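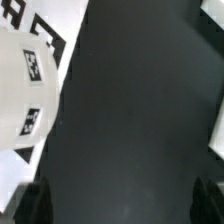
マットなチャコールグレーと、白。

ピンディメオ「1806」を一か月使ったので書きます　グレーのインクが好きな人へ

2018-07-23

グレーのインクばかり使っています。青も黒も持っているのですが、気がつくとペン立てに入っているのは灰色ばかりで、手帳も日記も仕事のメモも、開くとだいたい曇り空みたいな色をしています。家族には「鉛筆で書けばいいのに」と言われます。鉛筆も好きです。でも違うんです、あの、万年筆のグレーが紙の上で少しだけ濃くなったり薄くなったりする感じは、鉛筆では出ないんです！

そんなわけで、ドラコス（Drakos）の万年筆用インク「ピンディメオ（Pindimeo）」シリーズに濃いグレーが加わったと知ったときは、その日のうちに注文していました。色名はなくて番号だけ、「1806」。六月の頭に届いて、そこから毎日使っています。一本目の瓶がもう底のほうまで来てしまったので、なくなる前に感想をまとめておきます。長いです。好きなものの話なので許してください。

■ まず瓶と箱

容量は15ml。小さいです。手のひらにころんと乗る、背の低い四角い瓶で、肩のところがすこし丸くしてあります。ふたは黒の樹脂で、ひねると「くっ」と軽い手ごたえがあってから開きます。この「くっ」が気に入って、用もないのに二、三回開け閉めしました。

箱は厚紙のスリーブ式で、側面に番号と小さな色見本のシール。このシールの色は、実物よりやや青く見えます。店頭でシールだけ見て「ちょっと青いかな」と戻してしまう人がいたらもったいないので、ここは声を大きくして言っておきたいです。中身はもっと渋い、ほとんど青みのないグレーです。

箱の内側に色の設計をした人の名前が入っていて、1806はキリアキ・バカリス（Kyriaki Bakalis）さん。同封の小さなカードに「雨の前の石段」と一行だけ書いてありました。こういう一行があると、書くときについ石段を思い浮かべてしまいます。まんまと乗せられています。

瓶の口は、太いペン軸でもちゃんと入る広さがあります。ただ背が低いぶん、残りが少なくなると吸入しにくくなるのが早いです。わたしは半分を切ったあたりから瓶を傾けて吸うようになり、そのうち面倒になってスポイトでコンバーターに移すようになりました。底に溝も段差もないので、最後の一、二滴は瓶に残ってしまいそうです。15mlしかないのだから、最後まで吸わせてほしい！　ここは改良を希望します。

■ 色のこと

いちばん書きたいところです。

グレーのインクというのは、意外なくらい癖があります。紫に寄るもの、緑に寄るもの、茶色がにじみ出てくるもの。薄すぎて、書いたそばから自分でも読めないもの。わたしの引き出しには、そうやって「好きだけど出番がない」グレーが何本も眠っています。

1806は、かなり濃いほうです。書いた直後はほとんど黒に見えます。そこから乾くにつれてすうっと明るくなって、一分もすると落ち着いたチャコールグレーになります。この変わっていく時間がたまらなくよくて、最初の晩は「山」とか「川」とか画数の少ない字を書いては眺め、書いては眺め、していました（字がうまければもっと楽しいのだろうなと思います）。

色の寄りかたは、ほぼ真ん中。ただ、水で薄めてみるとほんの少しだけ暖かい側の色が出てきます。ペーパータオルの端をインクに浸してしばらく置くと、いちばん外側に淡い砂のような色の輪ができました。普通に書いているぶんには見えないのですが、この砂色が下に入っているせいか、冷たすぎないんですよね。白い紙に書いても事務的な感じにならない。クリーム色の紙だと、さらにやわらかく見えます。

濃淡はよく出ます。はねや止めのところにインクがたまって、そこだけ深くなります。とくに横画の終わり。わたしは横画の終わりで少しペンを止める癖があるのですが、その癖がぜんぶ紙の上に残っていて、恥ずかしいような、うれしいような気分です。

光るタイプのインクではありません。たっぷり出しても金属っぽい照りは出ず、乾くとつやのない仕上がりになります。わたしはここがとても好きです。照りのあるインクも楽しいですけれど、日記を読み返すときに字がぴかぴかしていると、内容まで浮かれて見えるので……。

■ ペンを変えて試しました

メインで使ったのはスターカード（Starkard）の細字です。軸が細めで、字幅も国産の細字に近い感じのもの。これに入れると1806はかなり黒寄りになります。手帳の小さなマスに書くにはちょうどよくて、黒よりも目にやさしく、でも薄くて読めないということがない。打ち合わせのメモをこれで取って、あとで同僚に見せたら「黒だと思った」と言われました。会社で使いたい人には朗報だと思います。

中字に入れると、いよいよ本領発揮です。線の中で濃いところと薄いところがはっきり分かれて、同じ一文字の中に三段階くらいの灰色が見えます。手紙を書くならこちらを推します。便箋一枚ぶん書いてから、すこし離れて見てください。文面全体がゆるやかに波打っているように見えて、それはもうきれいです。

太字は、紙を選びます。インクの出がいいペンだと、にじみとまではいかなくても、画数の多い漢字がつぶれました。「曇」と書いたら、ほぼ雲のかたまりになりました。宛名や見出しに大きく書くなら問題ありません。

ガラスペンでも試しました。最初の数文字がとても濃く、だんだん薄くなっていくので、長い文章だと一行ごとに濃さが変わります。これはこれで味があるのですが、1806は濃いときと薄いときの差が大きいぶん、人によってはまだらに見えるかもしれません。わたしは葉書を何枚か書いて、途中から楽しくなってきて、わざと薄くなるまでつけ足さずに引っぱって書いていました。

流れのよさは、中の上というところでしょうか。さらさらと出すぎるタイプではなく、軽い粘りがあります。スターカードの細字では、二日放っておいても一画目からちゃんと書けました。五日放っておいたときは、最初の「今」の字の一画目だけかすれました。週末にペンを触らない人でも困らないと思います。

■ 紙との相性

ふだん使っているのはプレスタヴァルド（Plestavard）の綴じノートです。全509ページという、どうしてそこで切ったのか分からない分厚さの一冊で、重いのですが紙がよくて、もう三年つづけて同じものを買っています。薄手のわりに裏抜けしない紙です。

この紙と1806の組み合わせが、びっくりするほどいいです。線のふちがきりっとして、濃淡も出て、乾いたあとのつやのなさもきちんと残る。一ページ書き終えて、次のページをめくるのが惜しくなります。裏からはうっすら透けて見えますが、両面に書いて読めないということはありませんでした。

コピー用紙だと、濃淡はかなりおとなしくなって、全体に一段暗い、平らなグレーになります。細字なら羽根のようなにじみもほとんど気になりません。中字だと、よく見るとふちがすこし毛羽立ちます。会社の紙に書くなら細字で、というのがわたしの結論です。

和紙の一筆箋には、あまり向いていませんでした。繊維に沿ってインクが走って、細い足がたくさん生えたような字になります。雰囲気があると言えばあるのですが、相手に読んでもらうものなのでやめておきました。

つるつるした表面の便箋はというと、色はいちばんきれいに出ます。そのかわり乾きません！　次の話につながります。

■ 乾く速さと、水のこと

乾くのは遅めです。プレスタヴァルドの紙に中字で書いて、指でこすってみて大丈夫になるまで15秒待ちました。つるつるした便箋だと、もっとずっとかかります。左利きの方や、手帳をさっと閉じたい方には、ここがいちばんの引っかかりになると思います。わたしは右利きですが、一度、書いてすぐ日記を閉じてしまって、向かいのページに自分の愚痴が鏡文字で写りました。読み返しても読めないので、まあいいかと思っています。

吸い取り紙を使えば解決はするのですが、使うと濃淡がだいぶ減ってしまいます。せっかくたまったインクを持っていかれるわけですから、当たり前なのですが、惜しい。ですので、時間のあるときは待つ、急いでいるときは細字に替える、という使いかたに落ち着きました。

水には、そこそこ耐えます。乾いた字の上に水を一滴落として、しばらく置いてから拭いてみました。濃いグレーのほうは紙に残り、例の砂色の成分だけが流れて、字のまわりに淡いしみが広がります。字は読めます。完全な耐水ではないので、封筒の宛名に使うなら上からなにか貼るか、別のインクにしたほうが安心です。

逆に、この半分だけ流れる性質を使って、水筆でぼかすのがとても楽しいです。字ではなくて線で屋根とか階段とかを描いて、水をつけた筆で影のほうへ引っぱる。濃い線は残ったまま、あたたかい灰色がふわっと広がります。絵は苦手なのに、これのせいで日記の余白に下手な石段が増えました（カードの一行に、まだ乗せられています）。

■ 洗いやすさ

ここは地味ですが大事なところ。顔料のように固まることはなさそうで、水道水で吸って出してを繰り返しているうちに落ちます。わたしの場合は6回目で、出てくる水がほぼ透明になりました。そのあと一晩コップの水につけておいたら、朝にはコップの底にうすい灰色がたまっていたので、完全に落としたいならつけ置きまでしたほうがいいです。

透明な軸のペンに入れていた一本も、色残りはありませんでした。コンバーターの内側に、ごくうすい膜のようなものが見えたのが一度だけ。綿棒で拭いたらきれいになりました。

指についたぶんは、石けんで洗ってもその日は残ります。爪のきわに入ると翌日もいます。グレーなので、インクというより単に手が汚い人に見えるのが悲しいところです。

■ 手持ちのグレーと並べてみて

同じピンディメオのシリーズには、もともと淡いグレーもあります。そちらは青みがはっきりしていて、水に近いような透明感のある色。細字だと読むのがつらいですが、太字で余白の多い紙に書くとすばらしいです。1806はあの淡いほうを濃くしたものだろうと勝手に想像していたら、並べてみるとまるで別の家の子でした。

昔からの愛用の、やや緑に寄ったグレーとも比べました。こちらは古い写真の裏に書いてある字みたいな色で、それはそれで手放せません。ただ、白い紙の上だと緑がけっこう主張してきます。1806はどんな紙に持っていっても、紙の色とけんかをしない。毎日使う一本としては、わたしは1806に軍配を上げます。

黒を水で薄めればいいのでは、という声もありそうです。やってみました。薄まった黒は、薄まった黒でした。線の芯がなくなって、濃淡も出るには出るのですが、どこかぼんやりします。1806は薄いところでも線のふちがしっかりしているので、字の形が崩れません。

■ 気になったところをまとめて

瓶の底に残ること。乾きが遅いこと。箱の色見本シールが実物より青いこと。この三つはもう書きました。

あとは、においです。ふたを開けたときに、ちょっと薬っぽい、昔の理科室の棚のようなにおいがします。書いているときには感じませんし、わたしはむしろ落ち着くのですが、においに敏感な方は吸入のときだけ窓を開けるといいかもしれません。

それと、大きい瓶がないこと。15mlだけです。いろいろな色をすこしずつ楽しむシリーズなのは分かっているのですけれど、こんなに毎日使いたくなる色を小瓶だけで売るのはなかなか罪つくりです。大瓶が出たら買います。二本買います。

カートリッジもありません。旅先に持っていくときは、空のカートリッジにスポイトで詰めていきました。先月の一泊旅行では漏れることもなく、列車の中でちゃんと書けました。揺れるので字はひどいものでしたが、濃淡だけは美しかったです。

■ どんな人に向いているか

黒だとすこし強いな、と感じている人には、まず細字で試してほしいです。仕事にも使えて、読み返すときに目が疲れません。赤や青で書き込みを足したときに、下の字が一歩引いてくれるのもいいところで、校正をする友人に一行書いてもらったら、赤がよく見えると喜んでいました。

手紙を書く人には、中字で。お礼状にもお見舞いにも使える、控えめで品のある色だと思います。目上の方あての改まった手紙だけは、わたしは念のため黒にしています。

鮮やかな色のインクが好きな人が、はじめてのグレーとして選ぶのにもいいと思います。濃淡がしっかり出るので、地味な色なのに退屈しません。

反対に、速記のようにどんどん書いてどんどんめくる人、書類を濡らすかもしれない場所で使う人には、別のものをおすすめします。

■ 一か月たって

最初の一週間はうれしくて、なんでもかんでも1806で書いていました。買い物メモまで。牛乳、卵、ねぎ、がぜんぶ重厚な灰色で、冷蔵庫に貼ったら妙に深刻な感じになりました。

二週目に一度飽きて、緑寄りのグレーに戻したのですが、三日で帰ってきました。帰ってきたときに書いた日記の一行目が「やっぱりこれ」で、その「れ」の最後のはらいのところが、ちょうどきれいに薄くなっています。ときどきそのページを開いて見ています。

日がたつと色が変わるかどうかも気になっていたので、六月の最初に書いたページと昨日のページを窓際で並べてみました。わたしの目には違いが分かりません。ノートはふだん閉じているので、光に当てつづけたらどうなるかは別の話です。いま、試し書きの紙を一枚、半分だけ厚紙で隠して窓ガラスに貼ってあります。夏が終わったら結果をここに追記します。

二本目はもう注文しました。淡いほうのグレーも、一緒に買い足しました。

（追記）コメントで「万年筆が初めてでも大丈夫ですか」とご質問をいただきました。大丈夫です。洗いやすいほうですし、多少放っておいても書き出せるので、最初の一本に入れるインクとしても扱いやすいと思います。ペンはインクの出がほどほどの細字か中字がおすすめです。吸入したあと、ペン先をティッシュで軽くおさえるのを忘れずに。わたしはしょっちゅう忘れて、キャップの中を灰色にしています。

シェア 15　コメント 6

お問い合わせ ｜ このブログについて ｜ © 灰色インク日和 ｜ ページの先頭へ戻る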